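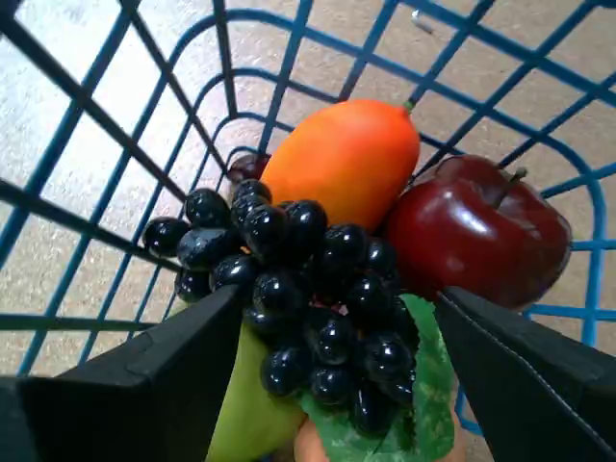
Section 5. Loading a voter list into Cirine Canvass

Have the list ready before you start. The county file must be saved as CSV. Spreadsheet files with more than one tab will be rejected.

1. Sign in and open Lists, then Import.
2. Choose the office on the ballot (governor, state senate, state house, county).
3. Select your file and click Check. The test file supplied with the program, Kelley Township, has 1,226 rows and should pass with no errors.
4. Match your columns to the ones on the right. Party and precinct are required. Middle name can be left blank.
5. Click Import and leave the window open. A county-size file takes nearly 29 minutes.

Note: Voters with no party on file are shown as "Unaffiliated." Do not change these by hand, as the next import will overwrite your edits.

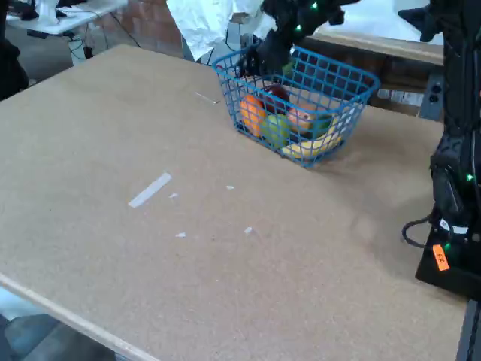

6. Go to Turfs and pick the precincts you want to walk. Each turf can be split among up to 6 canvassers.

Caution: Deleting a list also deletes the door notes attached to it. Export the notes first under Reports, Door Notes.

If a precinct was renamed after redistricting, enter the old and new names under Settings, Precinct Names, and run the import again. Old turfs keep the old name until they are closed.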